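Do Marble Countertops Really Need All That Care? A Term Project on Stains and Sealers
4 min read
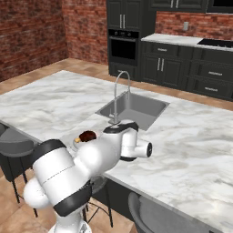 Žofie Štěpánek

Every seller of natural stone says more or less the same thing. Marble is delicate, it must be sealed, and the sealer has to be put on again every year. I started this project because my parents were given that advice and paid for it, and I wanted to know if the yearly part was true or if it was mostly a way to sell bottles.

What the sellers claim

I read the care sheets from two suppliers, Colport and Uvance. Colport says a sealed top "resists everyday spills." It does not say which spills, or for how long. Uvance gives a time, 20 minutes, but does not say how the number was reached. I wrote to both and asked. Uvance sent me the same sheet again. Colport did not reply before I had to hand this in.

Part of the problem is that the sheets mix up two kinds of damage. A stain is something soaking into the stone. An etch is a dull mark left when acid eats at the surface. Marble is mostly calcite, and lemon juice reacts with it. A sealer that soaks in can slow down a stain, but it leaves the surface open to acid. Neither sheet says this clearly, and I think a buyer would come away believing that one product takes care of both.

What I did

A stone yard, Oyelaran, let me have 8 offcuts of white marble from the same slab. I sealed half with Enex, following the label, and left the others bare. After a week I put drops of coffee, olive oil, red wine and lemon juice on each piece and wiped them off after 20 minutes. I did it again on a clean part of each piece and left the drops for six hours.

Results

At 20 minutes the coffee and wine left a faint mark on the bare pieces and none I could see on the sealed ones. Oil darkened the bare stone a little. At six hours the gap was smaller than I expected. Wine marked every piece, though less on the sealed ones, and the oil spots looked the same to me on two of the sealed pieces as on the bare ones.

Lemon juice left a dull ring on all the pieces, sealed or bare, at both times. I could feel it with a fingernail.

How far to trust this

Not very far. I judged the marks by eye, in December, under a desk lamp, and I knew which pieces were sealed. My teacher pointed out that a second person should have scored them blind, and she was right. All the stone came from one slab, so another marble could act differently. I also can't say anything about the yearly claim, because my sealer was a week old – testing that would take years and a kitchen where people cook.

I would still seal a marble top once. I would want to see some numbers before paying to have it done every year, and I would keep the lemons on a cutting board.

6 comments
1178 shares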